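Draslow Tabletop Etching Press
Handitthorpe Print Supplies > Presses > Tabletop

Price: $3,504 including felts
In stock, pick-up or freight

We love this press. It has lived on the front bench of our Handitthorpe workshop for years, and it gets used by everyone from first-timers pulling a drypoint the size of a postcard to Yamuna Varma, who prints her big layered river etchings on it and leaves it cleaner than she found it. If you've been printing by hand with a spoon and wondering what a proper press would do for your work, come in and have a turn of the handle. You'll feel it straight away!

What it does well

The Draslow is a geared press with solid steel rollers, top and bottom, and a steel bed. The gearing makes a huge difference. You can run a deeply bitten plate through with one hand on the wheel, sitting down if you like, and the bed travels at an even pace so you don't get those faint stop lines across a flat area of aquatint. It handles etching, drypoint, collagraph, monotype and lino. For lino and woodcut you swap the felts for a sheet of firm rubber or a piece of mount board and lift the top roller to suit.

Pressure is set with two screws, one on each side, each with its own dial. The numbers on the dials don't stand for anything in particular, but they do let you get back to where you were last week. Write them on the back of your proof in pencil. Arnulfo Cuervo, who takes our April intaglio course, keeps his in a notebook along with the paper and the ink, and he can set up for an edition he hasn't touched in ages.

Specifications

Drive: geared, spoked hand wheel, fits left or right
Weight: 49 kg without the bed
Bed: steel, removable
Maximum clearance under top roller: 9 mm with felts out
Bench needed: at least 1,900 mm long, so the bed can travel right out at both ends
Felts: one catcher, one cushion
Colour: dark green or grey

Setting it up

You'll want a bench that doesn't rock. A heavy timber workbench is lovely, and an old steel office desk does very nicely too. Bolt the press down if you can. There are holes in the feet for it, and while the press is heavy enough to stay put for small plates, a big collagraph can make it creep. Two people can lift it comfortably with the bed off. Put the bed back in with the top roller wound up, then bring the roller down until it only just touches and check it's level with a strip of newsprint at each side. Both strips should tug the same.
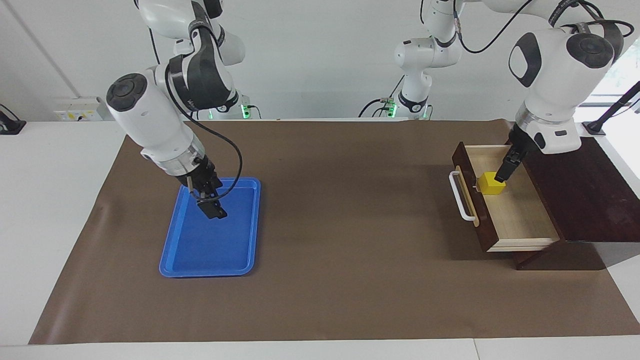
Damp paper is half the secret of a good intaglio print, and the Draslow is happiest with paper that's soft right through but has no shine of water on the surface. Soak a heavy cotton rag sheet, let it drain from one corner, then blot it between towels. Lighter papers only want a sponge and a spell under plastic. For small sheets you don't need a big photographic tray at all – a shallow rectangular one with a raised rim and rounded corners, along the lines of the blue plastic tray on the brown mat, will do for cards and bookplates. Change the water when it starts to look cloudy. Keep the whole wet business well away from your inking slab, and have a clean patch of bench for the blotting. Dalia Baranauskienė folds little slips of card to pick up her sheets with, and her margins are spotless.

Felts and blankets

The two felts supplied are woven wool. The thin catcher goes down first, against the paper, and takes up the size and moisture. The thick cushion goes on top and pushes the paper down into the lines. Take them off the press at the end of the day and hang them over a rail. If you leave them pinched under the roller you'll get a ridge, and it's a devil to get out.

Wash the catcher when it goes stiff. Lukewarm water, a small squirt of wool wash, no wringing, dry it flat. The cushion hardly ever needs it. Replacement felts are kept in stock, and we can cut odd sizes from the roll for Haddad presses and most older makes if you bring in your measurements.

Looking after the press

There isn't much to do. Wipe the rollers with a barely oily rag if your studio is damp, and keep a bit of grease on the gears. Grit is the enemy, so brush the bed before every session and bevel your plates properly. A sharp copper edge will cut a felt in one pass (we've all done it, and the offcuts make good inking dabbers). When you've finished, back the pressure off both screws evenly.

Questions we're often asked

Can I print type on it? You can, with a chase or a simple bed frame and something low-packed over the top. Proofs come up beautifully. For long runs of text you'd be better served by a proofing press.

Is it noisy? No. There's a soft tick from the gears. Danylo Panasiuk prints in a flat after his kids are in bed.

Do you deliver? Yes, on a small pallet, to a ground-floor door. Stairs need to be arranged beforehand, so please ring us first.

Can I use my own bed? Yes, if it's flat and the same thickness. Sondeck phenolic sheet works well and is a good deal lighter to lift in and out.

Goes with

Draslow steel stand with shelf
Spare catcher felt
Registration sheet, clear, gridded
Nidia Taipe's one-day monotype class, bookings at the counter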